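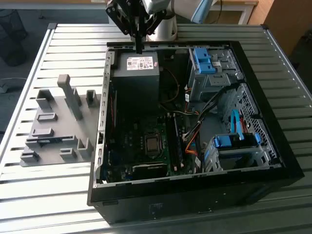

Dolum replied to our first inquiry that a team may use any fixture it can print, provided the fixture does not touch the computer case at any point during a scored run.

Fixture placement for the desktop service task: how close may the plate stand to the case?

Graldale Student Robotics
Posted 17th January

Our club is preparing an entry for the student category of the Dolum service challenge. The task is to reseat a memory module in an open desktop tower that lies on its side, with a single arm and no human contact after the start signal. We place a printed gray fixture plate on the table to the left of the tower, so that the arm can set a part down and pick it up again in a known position.

The difficulty is the distance. When the plate stands close to the tower, the travel is short and our runs finish within the time allowed. When we move it farther away, the arm must lift over the wall of the case and come down again, and the run goes over. The written rules state that contact is prohibited but give no minimum gap. We would also like to know whether other clubs fasten the plate to the table. Ours has a top made of parallel aluminum rails, and the plate can shift if it is bumped.

We request advice from any team that has passed inspection with a similar arrangement.

Wakholm Technical Program

Our students passed inspection last August with a gap of 19 millimeters. The inspector passed a sheet of card between the plate and the case along the full length of the facing edge and recorded the result. No figure was required of us, but we recommend that the gap be written into your setup sheet so that it is the same at every run.

With regard to fastening, we used 4 bolts with sliding nuts in the table slots. Please confirm that your rails accept such nuts before ordering them. Double-sided tape held for a few practice runs and then let go during a place move, and we do not permit it in our lab any longer.

The program would add three points from experience.

Teach the approach above the case with the power supply side in mind. Our early collisions were all there, because the students had planned only for the memory slots.

Tie back any loose drive cables before the start signal if the rules for your category allow it. A cable that rests near the slots can be pushed down by the gripper on entry.

Measure the position of the case as well as that of the plate. A plate that is bolted down is of little use if the tower has been turned slightly between runs.

Cuautle Makers

Same as above, bolt it down. We got 30 runs in one afternoon without moving ours. Tape is not worth it.

Graldale Student Robotics

The club thanks both respondents. We will adopt the bolted arrangement and will record the gap on the setup sheet. One matter remains open: whether cables may be tied back in the student category. We have written to Dolum and will post the reply on this page when it is received.

Page viewed 3,126 times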